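Voices wanted for Brinditz, a point-and-click adventure with far too much talking in it 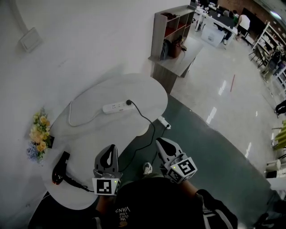 I'm Edmund Głowacki, and I've been making Brinditz in my evenings for longer than I'd like to admit. It's an adventure game set in a spa town where the water has stopped working, or at least where everybody says it has. You play a junior inspector who gets sent to write a report and ends up staying the whole winter. There are no guns and you can't die, though you can be asked to leave the dining room.

The script is finished (properly finished, I've promised myself!) and comes to almost 3,000 lines. I've been testing with my own voice in every part, including the elderly twins, and I can't stand it any more. So I need actors.

Who I'm looking for

Lacroix, the hotel manager. Any gender, sounding fifty or older. Terribly polite and never once answers the question. This is the biggest part by a mile, 566 lines, and I want somebody who can be funny without leaning on it. No French accent please, the family has been in town for generations and Lacroix gets quite cross if you bring it up.

Remeo, the night porter. Male, twenties or thirties. Spelt like that because the registrar made a mistake, and yes, it's a running joke, sorry in advance. He's tired and kind and he mumbles a bit, but we still need to catch every word. About half his scenes are on the telephone.

The Truvo twins. Two parts, 200 lines between them, for voices that sit well together. They finish each other's sentences and usually get them wrong. If you and a friend want to go for these as a pair I'd be delighted, but do send separate recordings so I can hear you one at a time.

Townspeople. Small parts, a handful of lines each, mostly people complaining about soup. Lovely if you've never done a game before and want to try one out.

The inspector is already cast, so please don't send me the inspector!

You don't need a showreel or an agent. I care far more about whether you sound like a person talking to another person. If you've done radio plays, stage, audiobooks, hospital radio or none of those, that's all fine. Regional accents are very welcome, and use your own if you can. I've heard a lot of auditions where someone puts on a "game voice", all gravel and drama, and it just doesn't suit this lot. They're arguing about towels most of the time.

How the recording works

You'd record at home, in your own time, and I'd be on a call with you for the first session so we can find the character together. After that most people prefer to get on with it alone and send me files in batches. I like three takes of each line, with the last one as daft as you fancy. Quite often that's the one I use.

A decent microphone and a quiet, soft room will do. WAV files, mono, 48 kHz, with no effects and no noise reduction (I'd much rather do that bit myself). Leave a few seconds of silence at the start of each file so I can hear what your room sounds like.

Lacroix and Remeo would be spread over several weeks. The twins are probably two afternoons, and a townsperson is an hour or so with a cup of tea.

Money

Everyone gets paid, townspeople included. It's a flat fee per part, half when you sign and half when I've got your last batch, and I'll tell you the exact figure before you record anything beyond the audition. Pick-up lines are paid on top if I've rewritten something. If I've simply lost a file, that's on me as well. Your name goes in the credits the way you want it written, and you can put your scenes in your reel once the game is out.

I won't use your voice to train or feed any kind of voice generator, and I won't pass it to anybody who would. It's in the contract in plain words, and you're welcome to read the whole thing before you audition.

How to apply

Use the contact form on this site and pick "Voices" from the menu. I'll send you the audition sides for the part you're after, a page at most. Record them twice, once as written and once however you hear it in your head. Tell me your name, the part and roughly when you're free in the week. You can try for 2 parts if you can't choose, but not all of them please, I'm one man with one pair of headphones.

Auditions need to be with me by 11/3/24. I'll write back to everybody, yes or no, though it might take me a little while to get through them all. If you've got a question about a part before then, same form, and I'm usually at my desk after eight.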